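5. Dressing the bed and using it as a folding surface

Applies to the Divetti upholstered bed with the Ollwood mattress, stock code 591. Revised Nov 29, 2021. Assembly of the base is in section 4 and should be finished, with all the bolts tightened a second time, before you start on this one.

The leaflet packed with the bed says it can be made "in moments". Allow longer than that the first time. It also says the sheet needs no ironing, and we would treat that claim with some care too (see 5.3).

5.1 Before the sheet goes on

1. Check that the headboard is fixed to the base and doesn't rock. Push it at the top with a flat hand. A little give in the padding is normal; movement at the bottom is not, and you should go back to step 4.9.

2. Leave a gap between the headboard and the wall wide enough for a hand. The leaflet shows the bed hard up against the wall. You can do it that way, but you will then be tucking the sheet blind at that end every time you change it.

3. Lay the mattress with the label at the foot. Both sides are sold as sleeping sides. We can feel no difference between them and suggest you turn it every few months anyway.

4. Run a hand along the side rails for staples or splinters. A fitted sheet will find anything you miss.

CAUTION: Lift the mattress with two people. The side handles are for steadying it. They are sewn to the cover only and will tear if they take the full weight.

5.2 Fitting the sheet

1. Find the corner with the care tag. On the Grutness sheet it goes at the bottom left, looking from the foot of the bed towards the headboard. On other makes it could be anywhere.

2. Hook both headboard corners first. Press the mattress down with your forearm and pull the elastic well underneath, at least 51 mm past the edge. Anything less works its way back up.

3. Walk to the foot and pull the sheet towards you along its whole width. Then hook the near corners, left before right or right before left as you like. The supplier's instructions insist on an order. We have tried both and it makes no odds.

4. Smooth from the middle outwards with the flat of your hand.

5. Go round once more and tuck in the sides.

NOTE: If the fourth corner won't reach, the sheet is turned the wrong way. Take it off and start again. Forcing it splits the seam, and the seam is not covered by the guarantee, whatever the card in the packet seems to promise.

5.3 What a finished sheet should look like

Expect creases. The photograph on the sheet packet shows none at all, and we would like to know how that was managed. Fold lines from the packet last through at least the first wash, and plain pale colours show them more than patterned ones. If the sheet is flat enough for a shirt to lie on without rocking over a ridge, it is flat enough.

Steam from a hand iron gets rid of the worst lines. Keep it well away from the headboard fabric. The fabric is described as stain resistant, though the cleaning section of the same leaflet gives over most of a page to getting stains out of it.

5.4 Sorting clothes on the bed

A made bed is the largest flat surface in most rooms and people will fold on it whether a guide tells them to or not. It is softer than a table, so folds come out a bit less crisp. For T-shirts and nightwear this hardly matters. For anything with a collar, use a table.

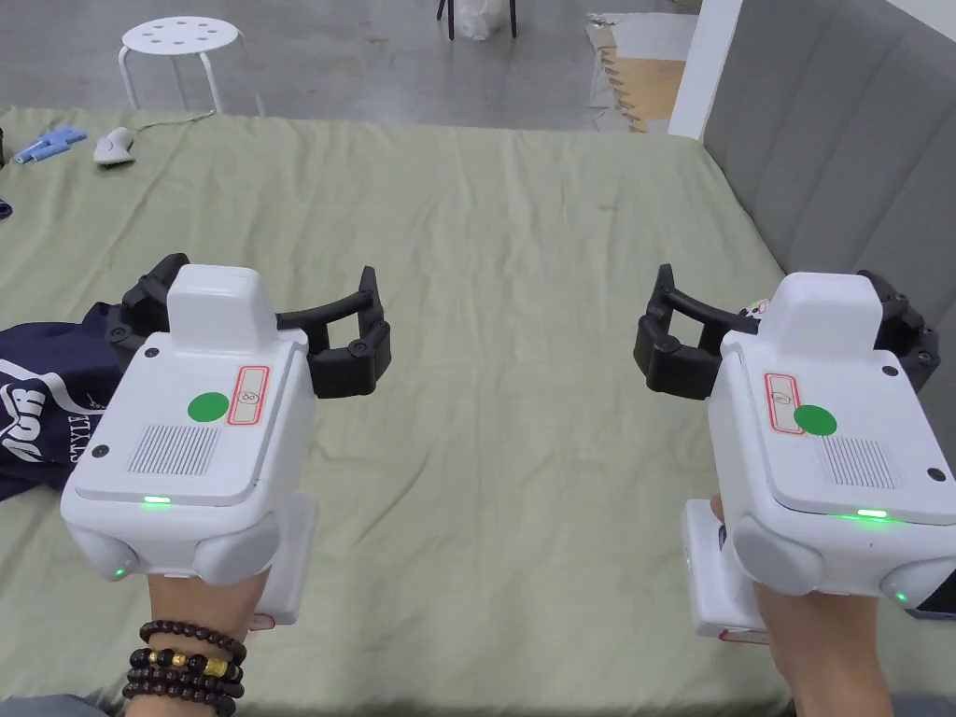
Fig. 5a. Pale green sheet, with a navy garment with white lettering lying at the side.

1. Put unfolded clothes in one heap at one side of the bed. Keep the heap off the pillow end if you can. Things pushed up against a headboard tend to go down behind it.

2. Shake each item out by the shoulders or the waistband before laying it down. Shaking takes out more creases than patting does.

3. Lay printed tops face down. Large lettering should end up on the outside of the finished fold, flat, without a crease through the middle of it. The makers of printed tops often claim the print won't crack. Ours have cracked along the fold, every one, sooner or later.

4. Fold one side in to the middle of the back, then bring the sleeve back on itself. Repeat on the other side. Both edges should run straight from shoulder to hem.

5. Fold up from the hem in thirds for a drawer, in half for a shelf.

6. Turn the item over and put it at the foot of the bed, with the folded edge facing you.

CAUTION: Do not fold on a bed that has just been stripped. Mattress covers shed fluff, and dark clothes, navy above all, will pick up every bit of it.

There are folding boards on sale that say they do all this for you. The Murín board we tried is 81 cm long when opened out, does one size of shirt nicely and slides about on a sheet. Stand it on something hard if you already own one. We wouldn't go out and buy it for this job.

5.5 Small items and cables
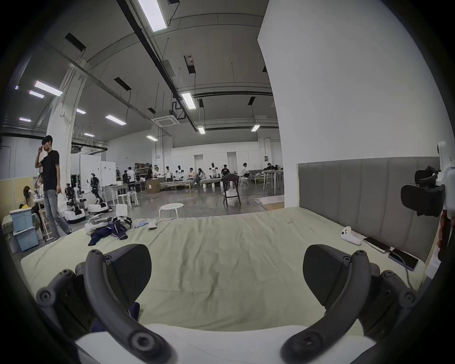

Anything left on the mattress will drift towards whoever sits down on it, so decide early where the small things are going to live. A phone on charge is the usual one. It gets put down by the headboard, the cable trails over the edge, and the next person to shake out a shirt takes the lot on to the floor.

1. Move phones and chargers to a bedside surface before folding. If the only socket is behind the bed, bring the cable round the side and not over the top of the headboard, where it will wear a line in the padding.

2. Gather anything small and hard from the sheet before you lay clothes over it. Pens, hair clips and remote controls get folded up inside jumpers more often than you would think.

3. Check between mattress and headboard with your hand when you have finished. The product page says the mattress "sits flush". Ours leaves a gap that will take a phone edge-on.

NOTE: Do not cover a phone or its plug with clothes or bedding while it is charging.

5.6 Looking after the headboard

1. Run a soft brush down the grooves between the vertical panels once a month. Dust settles in the seams first, and on grey fabric it is hard to see until there is a good deal of it.

2. Blot spills with a dry white cloth. Use water only when dry blotting has stopped lifting anything, and try a hidden patch first, low down at the back.

3. Don't use the spray sold with the bed on the front panels before testing it. On our sample it left a faint ring that brushing did not remove.

4. If a panel feels loose, check the screws behind it. Tighten by hand only. The leaflet gives a figure for a torque tool, and we doubt that anyone putting a bed together at home has one.

5.7 If something isn't right

Sheet rides up at one corner: the elastic is not far enough under. Repeat 5.2, step 2.

Sheet too tight all round after washing: it has shrunk. The packet allows for a "slight" change in size without saying how much. Pull it into shape while damp and dry it flat. If it still won't go on, ask for a replacement and keep the packet.

Folded piles lean over: the mattress is giving under them. Make shorter piles, or move them off the bed as you go.

Headboard creaks: nearly always a bolt at the base. See section 4. Adding felt pads, as the leaflet suggests, will quieten it for a week or two and leaves the bolt loose.

Spare corner elastics and headboard bolts can be ordered under part number 157. Orders placed in December are sent out in the new year.

Related sections
4. Assembling the base and side rails
6. Storage drawers for the Divetti bed
Ollwood mattress: turning and airing
Grutness bed linen: washing temperatures
Removing marks from grey upholstery
Replacement parts and returns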